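[robots-at-home] Re: Who went to the Bristham open day?
From: Ingvar Ketilsson
Date: 11 April 2018

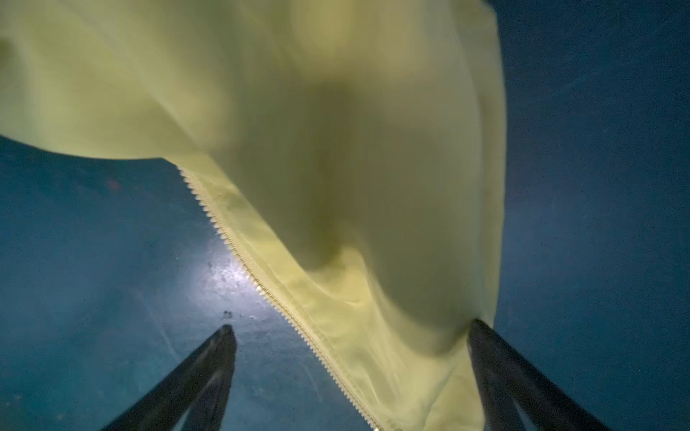 Sorry this took me a few evenings to write up. I kept starting it and then going back to my notes and finding more that I wanted to put in. I was at the open day from the moment they unlocked the doors until they started stacking chairs, and I spent most of it at one table, the clothes one, so if you want a fair report on the whole building somebody else will have to fill in the gaps (please do!).

Quoting the original question so I can go through it in order:

> Did anyone on the list make it to the open day at Bristham? I couldn't get
> the time off. I'm mostly curious about the Quintanilla group and the
> laundry work, because the last thing I saw from them was a washcloth
> being folded in half on a white board under studio lights, and I came
> away thinking it would be years before they touched anything with
> sleeves. Are they past that now? How fast is it? Did they let visitors
> bring their own clothes? And did anybody talk to them about the grippers?
>
> Also, was Clernetti there with the mobile base, or did they cancel again?

Are they past washcloths? Yes, well past. They had shirts, a couple of pairs of kids' pants, a stack of dish towels for warming up, and a lightweight zip-up jacket in a pale yellow-green that ended up being the star of the day as far as I'm concerned. I've attached a picture of the jacket being worked on, taken from the wrist camera. The blur is the cloth moving. They had that same view up on a big monitor next to the table all day, and I'd say half the crowd was watching the monitor instead of the arm. I went back and forth.

The jacket is a much nastier object than a shirt and I hadn't really thought about why until I watched it. It's thin, so it balloons when you lift it, and then the air goes out of it and it's a different shape from the one you planned for. But it also has a metal zipper, and the zipper has its own ideas. It's heavier than everything around it and it bends along a nice smooth curve while the cloth next to it is doing whatever it likes. When the jacket is picked up by the wrong place the zipper swings and drags a panel over on itself, and now there's a fold you have to get out before you can do anything else.

The person running the table (I never got her name, sorry, she was talking nonstop for hours and I didn't want to interrupt) told us the zipper helps them too. Cloth in motion is a smear to the wrist camera, and the teeth often stay fairly crisp. You can see it in the attached picture: the fabric is mush and the teeth are a clean little saw edge running down across it. She said they don't have any special code for zippers, they just noticed that the jacket runs went better than they expected on finding an edge, and worse than they expected on everything after that. I loved hearing that. I wish more demos came with that kind of detail.

How fast is it? Slow! The best jacket fold I timed took five minutes from a heap on the table to something you could put on a shelf. Towels are much quicker and I stopped timing them. Each jacket run starts with a lot of picking up, letting go, and picking up again, and if you've never watched one of these in person it can look like dithering. Give it a few runs and you start to see what it's after. It lifts, lets the cloth hang, looks, and decides whether it likes the edge it got. If it doesn't, down it goes. There was a kid next to me who started calling out "nope" a second before each drop and he was right nearly every time, which says something good about either the kid or the policy.

They kept score on a whiteboard. By the time I left there were 78 finished folds up there, all garments together, and a separate column for the jacket with 14 in it. Nobody was hiding the failures. There was a column for those too, and when a sleeve stayed trapped underneath at the end, up went a mark, no arguing. I should have copied down the failure numbers and I didn't, so please don't ask me for a percentage.

The training set was over 400 sessions, she said, all recorded by people on their own staff, and only a small part of that had jackets in it. I asked if that was sessions or single folds and she said sessions, with several garments in each. I'd like to see that written down somewhere before anybody quotes it.

Did they let visitors bring clothes? Sort of. There was a sign-up sheet and you could put in one item, and they'd run it once near the end of the day. I put in my old gray sweatshirt. It got one sleeve in, thought about the hood for a long time, and timed out. I was thrilled. They said hoods are on the list for September and that I'm welcome to come back with the same sweatshirt, which I fully intend to do.

The grippers: yes, I asked! Two plain dark fingers, tapered, blunt at the tips. I had expected something softer or cleverer for cloth, and so did the man next to me, who builds pick-and-place cells and kept shaking his head. Their answer was that they tried fancier fingers and kept going back, partly because anything bulky near the tips covers up the bit of cloth you most want to look at. The tips can get under a fold if the approach is shallow enough. Where it struggles is a single layer lying flat against the table. Then it has to scrunch up a bit of cloth first, and you can hear the tips scrape a little. The table surface matters a lot as well, apparently, and they'd gone through a few before settling on the dark blue-green one they have now. It's good contrast for light clothes. It does throw a glare spot under the room lights, and she grumbled about that and said they'd never had the lights that high in their own lab. Somebody tried holding up a poster to shade the table for one run. I couldn't tell you if it helped.

My one complaint is that the talk in the afternoon was the same material as the table but with slides, and the slides only had good runs in them. The table was so much better. If anyone from the group reads this list, please just point a camera at the whiteboard next time and talk over that.

Clernetti: they were there, they did not cancel! The base drove up and down the corridor, stopped for people, and went around a stroller very politely. I only caught ten minutes or so of it because I wanted to get back to my jacket. There was nothing on top of the base, no arm, just a crate. They told me the arm is a separate project with Esix and they wouldn't say more than that. If someone else got a longer answer I'd like to hear it.

Some loose bits from my notes, in no order:

The arm stops if you lean over the tape on the floor. I know because I leaned over the tape on the floor. Twice.

They run the whole thing off one desktop machine under the table. I asked about the model and got a nice long answer I didn't write down fast enough. Something about predicting short stretches of motion and then throwing away most of each stretch and predicting again. Someone here will know what that means better than I do.

They don't try to close the zipper. Several people asked. The jacket goes down open and gets folded open. Closing it is a whole other problem and she laughed when it came up for what must have been the tenth time.

The small parts table by the stairs had a sorter that was fun, with a long line in front of it. I skipped it. Did anyone stand in that line?

Parking is still terrible. Take the bus.

I have a few pages of rough timings, garment by garment, with my guesses about what went wrong in each run. My handwriting is bad but I can type them up if more than one person wants them. Write to me off list or just say so here.

Ingvar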